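FLOWERS THAT KEEP: NOTES FROM THE ARRANGING TABLE

If you have been reading this newsletter for any length of time, you will know that I was slow to come around to artificial flowers. My mother kept a bowl of them on top of the television, gray with dust, and for years that was all I could picture when somebody mentioned the word. Then a customer at our Fletlow shop asked me for something she could put out in June and not think about again until the fall, and well, here I am, with more fabric petals in my life than I ever expected!

So many of you wrote in after the last issue to ask how to start that I thought I would go through it properly this time. Red roses and pale blue hydrangeas are my favorite pair for a beginner. The red is strong, the blue is soft, and you really do not need a third color, though I know some of you will sneak in a yellow one anyway.

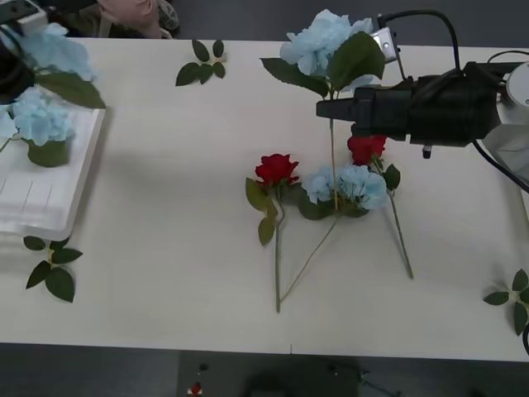 Joaquim Sequeira
Floral Editor, The Fletlow Letter

The first thing I would ask you to do is clear a table, a light-colored one if you have it, and lay your stems down flat before you go anywhere near a vase. I like a rose, then a hydrangea, then another rose, with the stems running toward me so I can see how long each one is. Leave a bit of air between the heads. When they are all in a heap you can't tell which bloom is the big handsome one that ought to go in front, and you end up pulling the whole lot apart twice (ask me how my Saturday mornings go).

Loose sprigs of green tend to wander all over the place while you work, and I let them. They are wonderful for filling a gap at the end, or for covering a spot where a stem shows more than you would like. If you have a few extra, tuck them away in an envelope for another day.

Next, the petals. Fabric blooms that have been packed in a box usually come out a little squashed, and the hydrangeas are worse than the roses because there is so much more ruffle to them. Open the petals with your fingertips, starting in the middle and working out, and don't try to make them all match. A petal that droops a little looks far more like something out of the garden. The leaves can be bent too, gently, so that one hangs over the rim of the vase and another tips up behind the bloom. 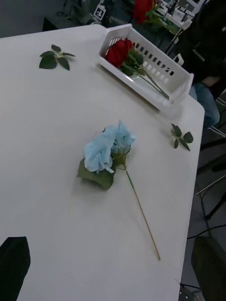
One blue flower out on the table, and red roses resting in the basket.

I am very fond of a plain plastic basket for this job. It needn't be pretty. A low front lets you lay the stems in sideways without catching the leaves, and slots in the sides mean you can rinse the thing out and stand it up to dry. Keep one kind of flower in it while you fuss over the other, and you will find the table stays manageable for much longer than you would think.

For dusting, a soft, dry paintbrush does nicely, and a hair dryer on its cool setting is good for the deep middle of a rose. Do keep them out of a sunny window if you can bear to, as the blues fade first. And please go on sending your letters, I read every one with my coffee.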